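Public Space and Paving, Week 2: Why Joints Matter
Course handout, Sterwood evening program

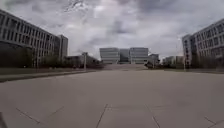
Concrete plaza with joint lines, office buildings behind.

Okay, so last week we got through who pays for a plaza, and I promised you the fun part, meaning concrete! I love this stuff and I will try to keep it under the hour.

Concrete shrinks as it cures, and after that it swells and shrinks with the weather for the rest of its life. If you pour one giant slab it's going to crack wherever it feels like cracking. So we put in joints. Two kinds you need for the quiz:

Contraction joints: a groove cut partway down, so the crack happens inside the groove (sneaky, I know).

Expansion joints: a full gap with a soft filler, so neighboring slabs can push without hurting each other. Look for these where paving meets a wall or a column.

Then there's water. A plaza that looks flat usually has a slight fall built in, and the drains have to sit at the low points. I still see student plans with the drain at the top of the slope, so please check your arrows.

For the Clamberg exercise, your site is 2000 square meters and your budget covers 65 benches or 200 small trees, or a mix if you can defend it. Draw the joint layout first and place the furniture after. Last March half the group did it the other way and had bench legs sitting right on the joints.

Reading: Droltance packet, the chapter on slabs. Skip the appendix unless you like tables. Bring a scale ruler and tracing paper next time.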